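Keep the battery door

Severyn Chornovol
September 26, 2021

My mother's kitchen radio is older than my marriage. It has a crack across the dial and a missing knob, and it still works, for one dull reason: when it goes quiet, she opens the back and puts in new batteries. My own radio, a Tukovent with a much nicer speaker, went in the trash in July. The battery inside it would no longer hold a charge for more than 6 minutes, and the case was glued shut.

I called the company. The man I spoke to was polite and told me the battery was not a part they sold. He offered me a discount on a new radio. I asked what a repair shop would do with the old one and he said he could not recommend that. So a working speaker, a working tuner and a good case went out with one worn cell.

I think small household devices should have to come with a battery the owner can change by hand. I mean the cheap stuff: remotes, clocks, thermometers, doorbells, flashlights, toys. I am leaving phones out of it, where there is at least a case to be made about thinness and water. A wall clock has no such case.

Oğuzhan Akyol has fixed small appliances in our town for most of his life. I asked him what share of the things people bring in have only a dead battery, and he didn't want to guess. He did show me his notebook. Last year he wrote down 243 items with a sealed battery that he could not open without breaking the shell. Some owners told him to go ahead and break it. Most took the thing home again, and I doubt it stayed there long.

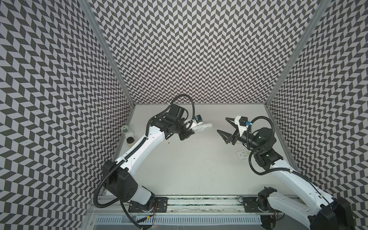
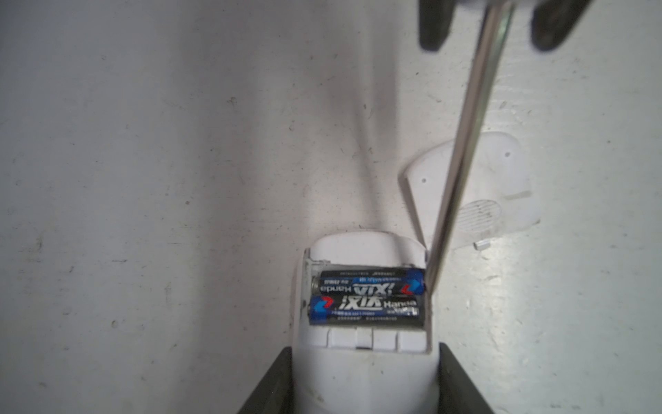
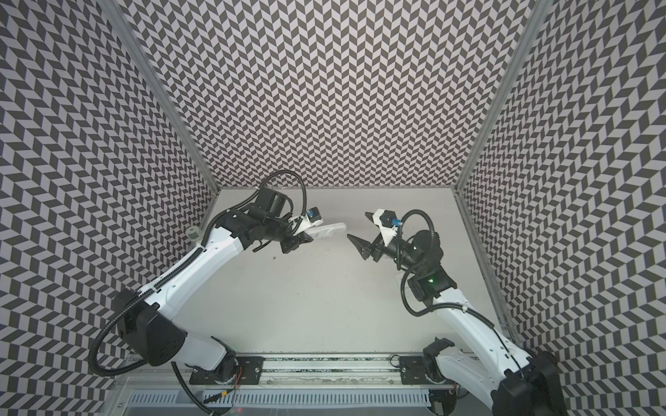

The usual answer is that rechargeable is greener, and that loose batteries end up in the garbage. There is something to that. People do throw AAs away, and they should not. But you can buy rechargeable AAs. I have a set of four that has moved between a flashlight, a bike light and a kitchen scale for years. When one of them wears out I will replace that one. The flashlight will not have to go with it.

The other answer is price. A door, a spring and a pair of contacts cost money, and a maker who sells a great many clocks notices every cent. I believe that. I also notice that the cheapest remote in the store has all of those parts, so it can't be much money. Dernorex sells a sealed bathroom thermometer for more than the old one with a door cost, and it reads the same temperature.

Then there is safety, mainly with small children and button cells. That one I take seriously. The fix is a screw on the door. A parent with a screwdriver can get past it and a toddler can't. Toys have been made this way for a long time.

What bothers me most is how little of this is visible when you buy. The box tells you how long a charge lasts. It does not tell you what happens in the fourth year. If lawmakers won't require a door, they could at least require a line on the front of the box, in type as big as the product name, saying whether the battery can be replaced and by whom.

Until then I turn things over in the store and look at the back. If there is no door, I put it back on the shelf. It has made me slow to shop with - my wife now waits outside - and I still don't have a kitchen radio.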